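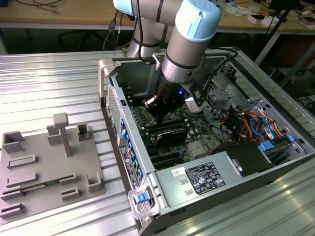
Abro este tópico porque a discussão sobre "robô já faz serviço de gente" estava entupindo o tópico de ferramentas. Trabalho numa oficina de recondicionamento de desktops e torres, e a pergunta do meu chefe é simples: dá para passar a desmontagem para um braço ou ainda não? Minha posição é que em parte dá. Memória, por exemplo: com o gabinete deitado e a lateral fora, a garra chega por cima dos slots e o caminho está livre. Já o maço de cabos do lado direito, vermelho, laranja, amarelo, azul e preto passando pela gaiola de metal, eu não deixaria máquina nenhuma encostar. Quem já tentou, conte como foi.

tornomecanico_rs
Tentamos na Rundgate, 5 meses. Placa e pente de memória, sim, desde que o modelo da torre fosse sempre o mesmo. Mudou o modelo, alguém tinha que parar tudo e ensinar de novo. No fim o técnico passava mais tempo ajustando posição do que passaria tirando os pentes com a mão.

lu_bancada
Isso é problema de quem programa posição fixa. Com câmera perto da garra dá para corrigir na hora. O que pesa é ter onde pôr a peça depois. Aquela placa cinza à esquerda do gabinete, com os suportes ranhurados para cartão, resolve metade da dor de cabeça: a peça tem lugar certo e o braço não precisa procurar.

tornomecanico_rs
Resolve no caso da peça que cabe no suporte. Na nossa oficina chega placa empenada, pente com dissipador alto, conector quebrado. O suporte é feito para a peça boa.

Anil Bhat
Faço manutenção na Drivasholm e discordo um pouco dos dois. A trava do slot é o ponto difícil. A pessoa sente quando a trava soltou e para de fazer força. O braço precisa medir isso, e sensor de força bom custa caro. Sem ele, você arranca pente com trava fechada e perde a placa-mãe. Perdi duas assim antes de baixar a velocidade.

joca.fiacao
E em casa? Minha mulher pergunta quando vem um que dobre roupa. Eu trocaria os 2,000 vídeos de demonstração que já vi por um que lavasse a minha louça sem eu ficar olhando.

lu_bancada
Casa é pior que oficina. Aqui a torre fica deitada na bancada, sempre do mesmo lado. Na sua cozinha nada fica no mesmo lugar de um dia para o outro.

joca.fiacao
Na minha, fica. Mas entendi.

pedro_weg
Pergunta de quem só faz conta: qual volume justifica? Recebemos 1,000 máquinas em abril e a desmontagem nem é o gargalo. O gargalo é teste e limpeza.

Anil Bhat
Com esse volume eu não compraria. Alugaria, se aparecesse quem alugasse, e começaria por uma tarefa só. Memória ou placa de expansão, escolha uma. Parafuso fica para depois.

tornomecanico_rs
Concordo com começar por uma só. Placa de expansão eu deixaria por último, tem parafuso ou trava plástica conforme o fabricante, e a de plástico velho quebra só de olhar.

lu_bancada
Discordo da ordem. Placa de expansão é grande, fácil de pegar e fácil de ver. Com a trava já aberta por uma pessoa, é o serviço mais tranquilo que existe dentro de um gabinete.

tornomecanico_rs
"Com a trava já aberta por uma pessoa". Então a pessoa está lá do mesmo jeito.

lu_bancada
Está, mas atendendo várias bancadas. Na Marar trabalhavam assim: um técnico abria, soltava cabo e trava, e ia para a próxima. Não vi os números deles, só a sala funcionando.

pedro_weg
E a fonte? Aqui é o que mais dá trabalho, pelo peso e porque os cabos vêm junto.

Anil Bhat
Fonte é na mão. Desconecta tudo, tira os parafusos, puxa. Não conheço garra pequena que segure aquilo direito, e os cabos engancham na gaiola.

Abri o tópico e volto para responder: vou propor ao chefe um teste só com memória, num modelo único de torre, com técnico junto. Alguém tem desenho de suporte para os pentes que possa mandar?

lu_bancada
Tenho um que fiz para a Weltier. Vou confirmar se posso passar e te mando por mensagem. Vai precisar alargar as ranhuras se os seus pentes tiverem dissipador.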